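Chapter 7
Small Things, Small Places: Putting Away at the Table

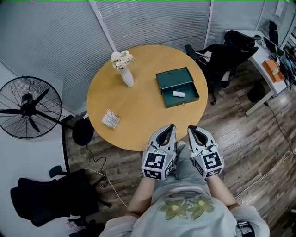 Most of the trouble in a house starts on one table. Not the kitchen counter, not the closet. The one table everybody walks past. Mail, a charger, somebody's cold tablets, a tape measure. By Friday standards or any other standards it's a mess, and the fix takes minutes if you know the order to do it in.

So this chapter is the order. We did rooms in Chapter 5 and shelves in Chapter 6. Now the small stuff, anything that fits in one hand.

What you'll need to have read: the section on "keeps, moves, goes" from Chapter 5. If you skipped it go back, it's short.

What this chapter covers

Sorting a tabletop without a second table
What a drawer box is good for, and what it isn't
Medicine cartons, tubes and bottles
The one thing that stays out
Practice tasks and a check sheet

7.1 Start with what stays

Students always start with the clutter. Wrong end. Start with the thing that belongs on the table and is going to be there when you finish. Usually a lamp, a bowl, a vase. Pale pink flowers in a white vase, fine, good. Decide where it lives. Toward the back or off to one side, so there's working room in front of you. Then leave it alone. Every time you shift a full vase you risk a spill, and a spill on cardboard cartons is the end of the cartons.

Round tables are harder than square ones, by the way. No corners to push things into. Things drift to the edge and then off it. Light packages especially. A carton lying at an angle near the edge gets caught by a sleeve sooner or later. Move edge items inward first, before you sort anything at all.

7.2 The drawer box

By drawer box we mean a small box that sits on top of the table and has a drawer in front. Some have a keyhole, some a knob, some just a notch for your finger. Celina Walczak, who taught the first version of this course at Standgate, called it "the table's pocket" and the name stuck with a lot of her students.

Good for: tubes, small bottles, keys, stamps, one pair of reading glasses.
Bad for: anything tall, anything that leaks, paper you need to act on this week.

Open the drawer all the way before you put anything in. Half open drawers get things shoved to the back where they stay for years. Cylinders go on their sides, label up, running across the drawer and not front to back, or they roll every time it's opened. A lined drawer helps with this, the cloth grips a little. Bare drawer, cut a piece of felt.

And dark linings. Nice to look at but small dark things vanish in them. White bottle on dark green, no problem. Black key on dark green, you'll be hunting. Clip a light tag on it.

7.3 Cartons and medicine

Rule for medicine: it stays in its carton. The carton has the date, the dose, the leaflet. Loose blister packs are how people end up taking the wrong thing. If the carton doesn't fit in the drawer then the medicine doesn't go in that drawer, simple as that. Find it another home.

Put cartons down flat with the printed name facing you. Many have a colored stripe at one end, and if you line them up stripe to the left you can find the right one fast. Check dates as you go. Expired ones go in a bag for the pharmacy, never in the trash.

Children in the house? A drawer with a lock counts only if it's locked and the key is somewhere else. A key left in the keyhole is decoration. High cabinet is better.

7.4 Close, wipe, look

Close the drawer last. Sounds obvious, people forget, then catch a hip on it. Wipe the tabletop from the back toward you, lifting the vase once and setting it back down in teh same spot. Then step away and look from the doorway. You see different things from there.

Fan in the room? Turn it away from the table or off while you sort. Receipts and leaflets go everywhere, and petals too.

Practice tasks

1. Pick one table at home. Write down what stays, before touching anything.
2. Clear the edge, a hand's width all the way round.
3. Lay three small cylinders in a drawer front to back. Open and close it. Now lay them crosswise and do it again. Write down what changed.
4. Go thru your medicine cartons and note the earliest date.

Sulastri Osman's check sheet is on page 52. Copy it, don't write in the book. Tasks 1 and 2 should be done before you start section 7.5, which deals with chargers and cords and takes a fair bit longer.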